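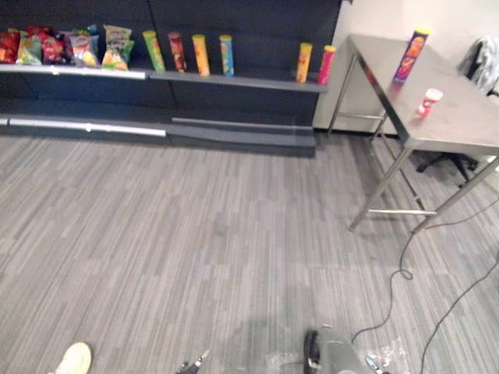 Figure 4. Head camera view at the shelf station: canisters on the upper shelf, side table to the right.

4. Setting up and recording a restocking session

This section covers the shelf station used for the Drulow method, in which a policy is trained on teleoperated restocking episodes and then scored on the same station. It assumes the arms have been homed and the Onis recorder is running. For arm calibration, see Section 3.

4.1 Preparing the station

1. Place the side table to the right of the shelving unit. Both the table top and the upper shelf must be inside the head camera view when the base is at its start pose.

2. Load the upper shelf. Bags go at the left end and canisters to the right of them. Leave at least one gap in the canister row wide enough for a canister and an open gripper finger.

3. Leave the lower shelf empty. The baseline task set does not use it, and items placed there change the background statistics between sessions.

4. Set the target canister upright on the table top. Turn its printed label to a new angle for each episode.

5. If the session uses distractors, place one small object on the table near the target. A paper cup or similar item is suitable. Enter "D1" in the Onis session header.

6. Capture a reference still from the head camera and save it with the session. Compare it with the still from the previous session before going on.

Note: Bare metal table tops produce reflections that shift with the room lighting. Do not cover the table to remove them. Policies trained on a covered table scored lower when the cover was taken away.

Caution: Check the path of the base for cables before enabling the drive. A loop of thin cable can be pulled under a wheel when the base turns.

4.2 Recording

1. Open a new session in Onis and select the task "table to shelf".

2. Move both grippers to the ready pose. The fingertips should be just visible at the bottom of the head camera view.

3. Start the episode. Grasp the target, lift it clear of the table, place it in the gap, and release.

4. Withdraw the gripper straight back until it clears the shelf edge, then stop the episode. Do not lift the gripper while it is still between two canisters.

5. Mark the episode as success, partial or fail. A canister that tips over after release is a fail, even if it stays on the shelf.

6. Reset the target and repeat. Change the position of the gap every 49 episodes.

A full training set is 400 episodes. Sets of 200 can be used to compare settings, but scores from them should not be reported next to full-set scores.

Note: Keep failed episodes. The Zúñiga filter uses them to learn the release boundary, and it will not run on a set that contains only successes.

4.3 Evaluation

1. Load the trained checkpoint and disconnect the teleoperation input.

2. Run each gap position 3 times with the order shuffled by Onis.

3. Score with the same rules as in 4.2, step 5. The scorer should not be the operator who recorded the set.

Caution: Keep a hand on the emergency stop during the first run of any new checkpoint. Early checkpoints tend to overshoot in depth and press the canister into the back panel - the force limit will trip, but the shelf can still move.

Send scoring questions and changes to the Zoker task list to Sombat Ongart.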